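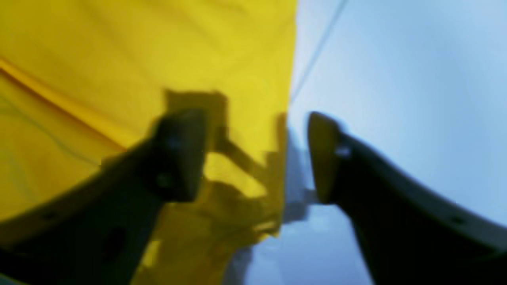

Wrist camera view, two-finger gripper open in front of yellow cloth.

Gripper Evaluation Technician (fixed term)
Dotbridge, Manipulation Test Group
Posted 9/10/25

Dotbridge tests end effectors, arms and wrist cameras for companies that want to know how a part behaves before they commit to buying it. The Manipulation Test Group is hiring a technician to run a comparison of grippers on cloth and other soft goods. The position is full time and on site. It reports to Ferenc Simon, who leads the group.

Background to the work

The soft goods comparison has three arms in it: one bought as a complete unit with its own controller, and two assembled here from purchased joints and driven by the Brukley controller, which is our own. Each arm carries a parallel or pincer gripper and a small camera at the wrist. The grippers under comparison are the Udard two-finger unit, the Tamura unit in its short and long finger versions, and a set of printed fingers that we change often.

The first phase closed in July with 3,723 logged grasp attempts. It covered flat and folded cloth on a table. The second phase adds cloth that hangs, cloth that is bunched at one end, and cloth that must be passed from one arm to another. Hanging cloth is harder to score than flat cloth. The fingers block part of the wrist view, the near field is out of focus on two of the camera modules, and a shadow on the fabric can be segmented as an object by the software. We want to separate failures of the gripper from failures of the camera and from failures of the controller. The first phase did not do this well, and the log format has been changed as a result.

Duties

The technician will set up and run trials to a written protocol. Most working days consist of mounting a gripper, calibrating the wrist camera against it, running a block of trials, scoring them, and filing the results. A block takes most of a morning. Blocks are not split across operators.

Specific duties:

- Mount and remove grippers, check fastener torque, and record finger wear at the start and end of each block.
- Calibrate wrist cameras after every gripper change. The current routine uses a printed target and takes two passes. A third pass is required if the residual is over the limit in the protocol.
- Reset the workpiece between trials. For hanging cloth this means clipping the top edge at the marked points and letting the cloth settle before the arm is released.
- Score each trial as hold, slip, miss or abort, using the wrist video and the joint torque log together. Where the two disagree, enter both and flag the trial.
- Maintain the cabling on the moving axes. Cable drag on the last joint was a known source of error in phase one.
- Write a short report at the end of each gripper's run. Reports go to the client as written, after one technical review.
- Stop a trial when something looks wrong. An aborted trial is logged and kept.

The technician will not be asked to write control software. Changes to the Brukley controller are made by Misaki Kamata, and a request for a change goes to her through the issue tracker with the trial number attached. The technician will be expected to read a log file, edit a configuration file, and run scripts from a command line.

Required

- Two years of hands-on work with lab, test or production equipment. Robotics is preferred but machine tools, printing presses, textile machinery or medical devices are all acceptable.
- Ability to follow a protocol exactly and to write down every departure from it.
- Comfort with small fasteners, connectors and hand tools, including a torque driver.
- Basic use of Linux.
- Clear written English.
- Ability to lift an arm base of moderate weight with a second person, and to stand for a large part of the day.

Useful but not required

- Experience with camera calibration, including fixed-focus modules at short range.
- Some knowledge of force or torque sensing.
- Python at the level of reading a table and plotting a column.
- Experience with fabric handling, by hand or by machine.
- Use of a 3D printer for jigs and finger pads.

A degree is not required. Candidates with a degree and no bench experience have found the work repetitive, and are asked to consider this before applying.

Terms

The contract is for the length of phase two, with a review before the end. It may be extended if the handover trials are funded. Hours are fixed, with an early start on days when a client attends. There is no shift work. The position cannot be done remotely, with the exception of report writing, which may be done at home by agreement.

Safety glasses and closed shoes are worn inside the marked area. Loose sleeves, lanyards and gloves are not permitted while an arm is powered. All arms run at reduced speed when a person is inside the marked area, and the technician carries an enabling switch. Training on the arms is given in the first week and must be signed off before solo work starts.

Work trial

Shortlisted candidates attend a paid half-day work trial. It has 2 parts.

In the first part the candidate mounts a gripper from the written procedure, calibrates the wrist camera and runs a short set of grasps on a piece of hanging cloth. The procedure contains one step that is out of date. We look at how the candidate handles it. Speed is not scored.

In the second part the candidate is given recorded trials from phase one and asked to score them. The recordings include blurred footage, footage in which the fingers cover the contact point, and trials in which the video and the torque log point to different outcomes. There is no single correct set of scores. The candidate is then asked to explain a few of the entries to Thijs Prins, who wrote the scoring rules and is open to having them changed.

Candidates who need an adjustment to take part in the trial should say so in the application.

Call for outside scorers

Separately from the position above, the group needs outside scorers for a set of 790 recorded trials. The purpose is to measure how far people agree on what counts as a slip. Scorers work remotely on their own computer, in sessions of their own choosing, and are paid by completed batch. No robotics background is needed. People who have worked with cloth, such as sewers, upholsterers and laundry staff, are particularly welcome.

Scorers view each recording from the wrist camera only. They do not see the torque log and are not told which gripper or controller was used. Each batch contains repeated recordings in order to check consistency. A short practice batch is completed first and is paid at the same rate. Anyone who has worked for Udard, Tamura or Dotbridge is not eligible to score, but may apply for the technician position.

Scorers should have normal or corrected color vision. Much of the cloth in the set was chosen for its contrast with the fingers, and part of it was not.

How to apply

For the technician position, send a resume and one page describing a piece of equipment you have set up, tested or repaired, including something that went wrong with it and what you recorded at the time. Drawings, log extracts and photographs may be attached if you have permission to share them. A cover letter is not needed. Address the application to Selamawit Alemneh, Hiring, and put "Gripper Evaluation" in the subject line.

For outside scoring, send a short message with the subject line "Scoring" and state the kind of work you do or have done. Kirsten Girard will reply with the consent form and the practice batch.

Applications for the technician position are read in the order they arrive, and the listing is removed when the position is filled. Technical questions about the arms or the protocol may be sent to the same address and will be passed to the group. Questions about results for a particular gripper cannot be answered while the comparison is running.

Related listings
Controls Engineer, Brukley Controller
Wrist Camera Modules: Call for Loan Units
Test Fixture Designer (part time)
Soft Goods Comparison, Phase One: Protocol and Log Format

Dotbridge Manipulation Test Group | Contact Hiring | Back to top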